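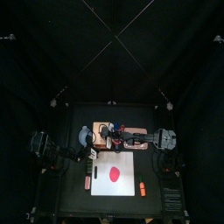 By October the policy Reda El-Sayed called Hestby had watched 3,070 demonstrations of wiping a whiteboard and had formed views of its own. It would wipe if you said please. It would wipe if you didn't. What it would not do was stop.

"It generalizes," said Reda.

"It generalizes to my lunch," said Taha Fahmy, who had once left a sandwich in reach.

The paper needed one clean result: 30 trials, red mark, two arms, no human help. The old method, Matbridge, had managed 23. Reda wanted more and had already written the abstract that way — with a blank where the number went.
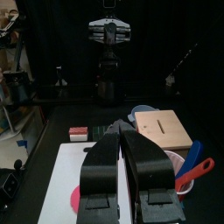 Taha kept the tally. At trial 12 Hestby paused for so long that Reda began apologizing to it. Then it went back to work. The final count was 23.

"A replication," said Reda, and filled in the blank.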